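Introduction to Sample Handling
Handout 4: The rack, the caps and the table
Plemunby Technical College, Ulstead Building
Prepared by Jintana Phuthong
Last changed August 28, 2024

Please read this handout before you come to the practical part. Bring it with you, on paper if possible, because phones stay in the lockers. Handout 3 (pipettes) is still valid, except for page 2, which I have replaced.

4.1 What we mean by a rack

A rack is a holder with holes in which tubes stand upright. This sounds too simple for a lecture, but in the first weeks of the course more samples are mixed up at the rack than at any instrument. In the last school year our sample room received 3,938 tubes from students. Of these, 2,389 came from this course. I have read many of the forms that came with them, and the most frequent remark of the sample room was "position on form does not agree with position in rack."

The racks are made in different materials. In the cold room there are metal ones, which you will meet in Handout 6. In this part of the course we use plastic. Plastic is light and easy to wash, and this lightness is also its weak side. If only one end is loaded and you lift the rack by the other end, it tips.

The holes go in rows. Before you put in the first tube, decide which side is the front. In this course the front is the long side that is nearest to you when you write the form. If you turn the rack afterwards, the front turns with it. The front does not become another side only because you walked around the table.

4.2 Order of the tubes

We fill by pairs. One tube of the pair stands behind, one stands in front, and between the pairs we leave free holes. Students sometimes ask me to let them fill every hole, to save space. For storage this is fine. For work on the table, please leave the gaps, so that your fingers can go down beside the tube and do not push its neighbor.

The cap color helps to find the pair quickly. Look at the blue rack in the picture: at the right end both caps are pale yellow, and the liquid under them is very dark. In the middle both caps are bright green and the liquid is orange-yellow. At the left end the rear tube is mostly hidden by the front one, and of that rear tube it is mainly the pale green cap that helps you.

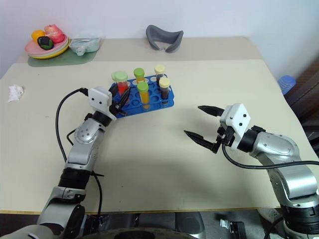

4.3 Caps

A cap has two duties. It closes the tube, and it tells you something by its color. The first duty is always the same. The second depends on the laboratory, and you must never carry the color rule from one laboratory to the other. In my first job, which was in a small water laboratory, a yellow cap meant "wait." Here at Plemunby it has no such meaning.

Our rules for caps are these.

Turn the cap until you feel resistance, then stop. A cap that is forced can sit crooked on the thread, and a crooked cap leaks more easily than one which is a little bit loose.

Do not exchange caps between tubes, also not between two tubes of the same pair.

When a cap is off, lay it with the open side up on a clean wipe. Do not hold it in your mouth. (I write this because I have seen it.)

Name the color in plain words on the form. "Light green" and "bright green" are both allowed, but you should compare them side by side before you write. In the evening under the ceiling lamps, light green and pale yellow come very near to each other. If you are not sure, write down the position in the rack and the label number, and leave the color field open.

4.4 Labels

The label is a narrow strip which goes along the tube, from below the cap toward the bottom. We do not wrap it around. With a strip along one side, the other side stays clear, and you can look at the liquid against the light.

Write the label before you fill the tube. The number comes first, then your initials, then the date. Use the pencil from the drawer and press well. If you use the Vokero sheet printer, check that the first line is not printed over the border of the strip. This happens often when the sheet was put in from the wrong side, and then all the strips of the sheet are useless, so please print one test sheet.

When the tubes are in the rack, turn them in such a way that the label looks to the front. You should be able to read a whole row without lifting any tube.

4.5 Taking hold of one tube

This is the movement which we will repeat the most. It should be slow at the beginning.

Stand or sit so that your elbow is not higher than the table by much. Hold the rack at one short end with your weaker hand. With the other hand take the tube from both sides, just below the cap. Do not take it by the cap alone. Lift it straight up until the bottom is free of the hole, and only then move it to the side.

The common mistake is to begin the sideways movement too early. The lower end of the tube is still in the hole, the rack comes along, and the neighbors shake. If you feel the rack moving under your weaker hand, put the tube back and start again from above.

When the front tube and the rear tube stand close together, take the front one first. In the next picture the red tube has another one just behind it, with a pale green cap. To reach for the rear one over the front one is possible, but the wrist then comes over an object that it can knock.
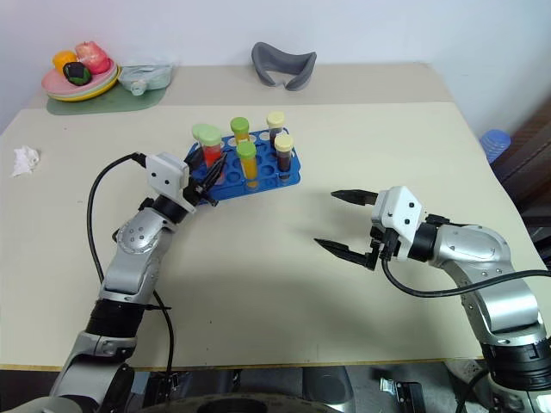 May I slide the whole rack toward me when the tubes are too far away?

You may slide it if all the caps are closed and there is nothing on the table in its way. Put one hand at each short end, keep the rack flat and move it slowly. If one of the caps is open, leave the rack where it is and move your chair.

4.6 The table

The table surface is a part of the equipment. For this exercise a pale, plain surface is best. A drop of colored liquid shows on it at once, and a clear drop can be found if you bend down and look along the surface toward the window.

Keep the middle of the table free. Paper forms go to the side of your writing hand. The waste cup goes to the other side. Bags go under the bench at the back wall and not under the table, where your feet are.

Wipe before and after. Wipe in one direction, from the back edge to yourself, and fold the wipe to a clean side after each pass. Many people make circles, as in the kitchen. With circles you bring the drop back to the place from where you took it.

4.7 Tubes lying on the table

A round tube on a flat table rolls. It rolls less when the cap is wider than the body, since then it wants to go in a curve, but you should not depend on this. So our general rule is that a tube is either in the rack or in the hand.

There is one exception, the return exercise. For this exercise some tubes lie on the table in front of the rack, and the student has to put them upright into free holes. The difficulty is in the direction. A tube can lie with the cap away from you, toward you or across, and for each case the hand must come differently. I ask you to look first and to say aloud where the cap is.

As a starting position for the exercise, take this one. Four tubes are standing in the blue rack and two are lying on their sides. The yellow one lies diagonally in front of the rack with its green cap pointing up toward the rack and to the right. The red-orange one is further left. Think about which of the two you would return first, and into which holes, before we discuss it in the group.
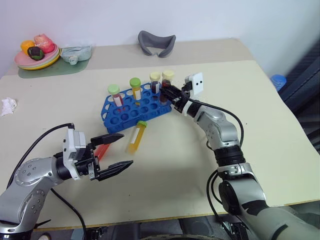
4.8 The return exercise, step by step

1. Look at the rack and choose the free hole. Point at it with a finger, without touching.

2. Look at the lying tube and find the cap end.

3. Check that the cap is closed. If there is liquid on the table next to the tube, stop and call the instructor.

4. Take the tube just below the cap with thumb and two fingers. The hand should come from above, with the palm toward the table.

5. Raise the cap end first. The round bottom stays on the table for a short moment, and the tube stands up around it. When it is upright, lift.

6. Bring it over the chosen hole and wait there until the swinging of your hand has stopped.

7. Lower it. You should feel the edge of the hole a little, and after this the bottom. Do not let it fall for the last part.

8. Turn the label to the front.

9. Write the position on the form. Row first, place in the row second.

Each student makes 12 returns, half of them with the weaker hand. The weaker hand will be slow and this is allowed. I do not measure time in this handout. Time comes in Handout 7, together with the centrifuge, where we will run at 3,000 turns per minute and where the places in the rotor must be balanced in pairs, so that you will be glad about the habit from 4.2.

4.9 If something spills

Say it aloud. Put down what you have in your hands, in the rack if it is a tube. Keep your sleeves away from the table. The practice liquids are only colored water, but we treat them as if they were samples, and you will wear gloves for the cleaning also. The wipes for spills are in the Lukáč cabinet beside the door. The blue box on top of the cabinet is for broken tubes only and not for wipes.

Write on the form the number of the tube and what you did. A spill that is written down costs no points. A missing tube without a note costs two.

4.10 Before the next meeting

Copy the position grid from the last page of Handout 2 and fill it in for a rack with three pairs. Choose your own colors.

Write four or five sentences on this: a rear tube and a front tube have caps of nearly the same green. How do you make sure that the form is correct?

Students who missed the practical part in March can repeat it with any group. Please write your name on the list at the door of the Ulstead sample room, and cut your nails short, because the gloves in size small tear easily.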